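Last updated: August

CLEARING THE BIG TABLE, AND OTHER SMALL VICTORIES

Hello again from the workroom at Hultside. I had meant to fill this corner of the newsletter with the summer schedule, but the schedule is still being argued over, so you are getting a piece about the white table and its power strip instead. I make no apology for it. I have spent more of this year at that table than at my own kitchen table, and I have grown fond of it.

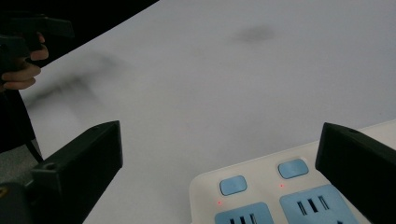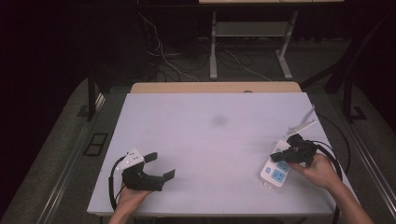 The white strip with the blue sockets

Those of you who come in for the evening sessions will know the trouble. Everybody arrives with something that wants plugging in, and the power strip travels from one end of the table to the other until the cord is stretched tight as a clothesline and somebody has to climb under to rescue it. In the spring we had two strips going at once, both gray, both forever being mistaken for each other, and one of them had a switch you had to lean on. They have gone to the electrical recycling bin at Ulloa, which takes them at the front desk until 9 in the evening if you ever need to do the same.

I like the blue sockets very much. It sounds like a silly thing to care about, but on a white strip on a white table they are the part your eye finds first, and that is worth a good deal to those of us who left our reading glasses in the car.

The plan is for the strip to live in the Folloser cabinet, second shelf, next to the tape and the scissors. Please take it out when you need it and lay it wherever suits you on the table, then wind the cord loosely before it goes back. Loosely, please! I was taught to wrap a cord around my elbow good and tight, and I did it that way for years, and I have ruined more cords than I care to admit. A few big easy loops and a twist tie will do it.

One more thing on this subject, and then I will leave it alone. No heaters, no kettles, and no glue pots on the strip. Those go in the wall outlet by the door, one at a time. And drinks belong on the side counter — I know it is a walk, and I know the coffee goes cold.

Keeping the top clean

We would like the table left clear at the end of every session, with only what is being used on it while you work. A soft cloth and warm water with a drop of dish soap takes care of nearly everything. For pencil, a plain white eraser. For the gray scuffs that creep in over a week, a little baking soda on a damp cloth, rubbed gently and wiped off twice, because the first wipe always leaves a film. Please leave the scouring pads in the sink where they belong.

The Cudex people, who sold us our cloths, sent a box of 100 by mistake when we had asked for ten, and kindly told us to keep the lot. So there is no shortage. Used ones go in the bucket under the sink and I take them home to wash.

The shelf fund

Thank you to everyone who put something in the jar. We have reached $765, enough for the long shelf over the side counter with a bit left for brackets and paint. If you have strong feelings about the color, leave a note in the jar before the end of August. So far I have one vote for green and one for "anything except green," so there is still room for a deciding voice.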